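Can a Robot Clean Your Room Yet?

Short answer: no. Put the socks away yourself.

Machines are great at doing one thing over and over. A factory robot can tighten the same bolt 200 times and never ask for a snack. But chores are sneaky. Every sock lands in a different place, and a robot has to find it, grab it and not squash whatever is next to it.
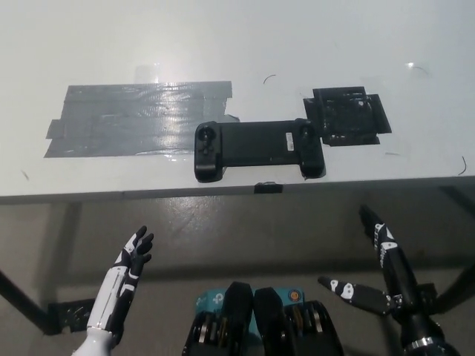

Two robot hands, one game controller. Picking it up is harder than it looks!

Your hand can feel when something starts to slip. Most robot hands feel very little, so they squeeze too hard or not enough. At the Urkholm lab, a robot named Laing needed 18 tries to hang up one towel — and then it hung up the dog's blanket too.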